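Uvow 桌面机械臂工作站 开放日看货手记

首页 > 设备 > 桌面自动化 > Uvow 工作站

适用：教学实训、小型实验室、打样间
供货：Ocampo 设备部
看样地点：Bandville 展厅（需预约）

三月份 Ocampo 在 Bandville 展厅办了一次开放日，我上午十点多就到了，一直待到人家收摊。本来只打算看一眼 Uvow 这台桌面工作站，回来给这个产品页补几段话，结果一看就是大半天，问题问了一堆，咖啡也喝多了。下面写的都是我自己在现场看到、问到、上手试到的，参数表另有一份，想要的可以在页面底部留言找我拿。

先说为什么会去。我们店里这两年老有客人来问：有没有那种放在桌子上就能用的机械臂，不要太大，不要打地脚螺栓，学生能碰，坏了能修。以前我只能推荐 Gunell 那一款，东西是好东西，就是占地方，控制柜单独一个箱子，小教室根本摆不开。Uvow 把控制部分收到了桌子下面，插上电，开机自检，3 分钟左右的事儿我就不夸张了，我掐表看的那次就是 3 分钟，然后就能跑程序。

现场一共摆了 4 个工位，每个工位跑的任务不一样。有拧瓶盖的，有码放小零件的，还有一个专门给观众玩手动示教。我站得最久的是取放工位，因为这个最接近客人平时的用法，看着也最过瘾！ 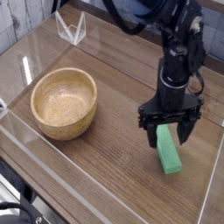
取放任务最考验的是下爪那一下，这也是我买设备最爱盯着看的地方。演示员把速度调到很慢，让大家凑近了瞧。薄荷绿的长条块斜立在桌上，两根黑色手指张开，正好跨在它上端两侧，旁边放着一只浅色木碗。我当时就问，为什么不把块平放，平放多好夹啊？演示员说平放谁都会，立着的东西一碰就倒，练的就是接近的角度和速度。这话我挺认同的，我们店里退回来的机械臂，十台有好几台是客人嫌“老把东西撞翻”，多数时候是下爪路径没教好，机器本身没毛病。

再说围挡。透明亚克力的，围着台面一圈，站在外面看里面一清二楚。我个人很喜欢这个设计，带学生的老师应该也会喜欢，孩子们趴在边上看，手不会随便伸进去。缺点也有，灯光一打会反光，拍视频的朋友要自己找找角度；另外亚克力容易留指纹，开放日那天人多，工作人员隔一阵就得拿布擦一遍。围挡可以单独配，也可以不要，下单的时候备注一下就行。

台面是木纹的，看着比那种实验室白台子舒服多了，放在教室里不会冷冰冰的。我问了能不能换颜色，回答是目前就这一种，以后再说。

手动示教我也试了（排了好一会儿队，前面是一群职校的学生，玩得不肯下来）。按住使能键，拖着手臂走一遍，松手存点，再走下一段。阻力调得刚刚好，我这种手劲不大的人也拖得动。存点的提示音有点刺耳，我提了意见，他们说可以在设置里关掉，我找了半天菜单才找到，藏得挺深，在“系统”下面的“其他”里，买了的朋友记一下。

有几件事是客人常问的，我一并打听了：

手指能不能换？能，手指是易损件，随机带一副备用，拆装用一把内六角就够了。

电脑要什么配置？普通办公本就行，软件装在本机上，不联网也能跑。教室里网络不好的学校不用担心这个。

吵不吵？展厅里人声很大，我听不出来。后来中午人少的时候我又回去听了一次，有一点电机的声音，说话不用提高嗓门。

能不能夹软的东西？当场没有演示软料，我不敢替厂家打包票。有这个需求的可以把样品寄到展厅，请他们先试，试完会给一段录像。

交货多久？现货付款后 23 天内发出，带围挡的也是这个时间。

也说点我不太满意的。说明书印得太小，图倒是不少，可字真的费眼睛。培训目前只有展厅有，外地客人得自己跑一趟，我跟 Ocampo 的人念叨了好几遍，希望他们能做一套线上的。还有包装箱，连箱带机 50 公斤，一个人别硬搬，我们店送货可以上楼，但是没电梯的请提前讲！

和 Gunell 那款怎么选？我的看法是，要长时间连续跑、负载又偏大的，还是看 Gunell；要放在桌上教人、做演示、打小样的，Uvow 省心得多。两台我们都卖，挑哪台我都高兴，别买回去吃灰就好。

展厅平时也能预约看样，上午人少一些，可以带自己的小零件过去试夹。预约请在本页留言，写清楚想看哪个工位、几个人去，我收到以后会转给展厅，确认好时间再回复您。

相关配件：备用手指 | 亚克力围挡 | 脚踏开关 | 示教线缆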